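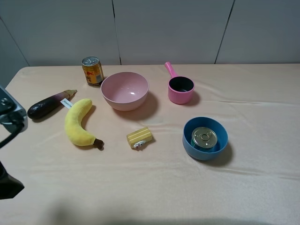 Arm keeps grabbing the cloth at our school robotics club, any ideas?

Gus Wojcik
Hiya, I help out at the Zurkbridge after-school club and we've got a pick-and-place project on the go. The kids have to get the arm to pick up toy food and drop it in a bowl. It's fine with the tins, but with anything low and flat it pinches the satin tablecloth as well and drags the whole lot sideways. The butter is the worst! We've tried closing the gripper slower and that did nothing. Our demo for parents is in July and I'd love it sorted by then.

Vija Rimkutė
We had exactly this with my lot. Satin slides about and bunches up, so pull it tight and clip it under the table edge all the way round (bulldog clips are fine). Then raise your lowest grab height by 4 mm and try the butter again - if it misses, come down 1 mm at a time. Do the soft toys last, they squash and need a different grip anyway. I'd also measure the height again after every cloth change, mine was out by 7 mm once and I blamed the software for ages.

Decha Rojanasak
just take the cloth off??

Gus Wojcik
Ha, the kids chose it so it's staying. Clips are on and I've gone up the 4 mm, will try it with them next session. Thanks Vija!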